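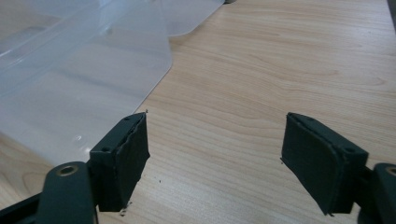 How should a wooden tabletop be protected when a plastic cover is used?
Clean the table, let it dry fully, and lay the cover flat before anything is placed on it.

Nuvville Residence Services asks all households to follow the steps below for tables supplied with the apartment.

1. Clear the table and wipe it along the grain with a damp cloth.
2. Dry the surface with a second cloth and wait 60 minutes.
3. Unfold the plastic and smooth it from the center outward. Stubborn creases may be pressed under books overnight - do not use an iron.
4. Line up the corners. If two sheets are used, place the larger one first.
5. Lift the cover once a month and wipe both sides. Moisture left under plastic can mark the wood.

Hot dishes require a separate mat, even on a covered table. Covers longer than 80 inches should be laid by two people.

Replacement covers may be requested from Rosalía Requena at the service desk. Requests received before noon are filled the same day.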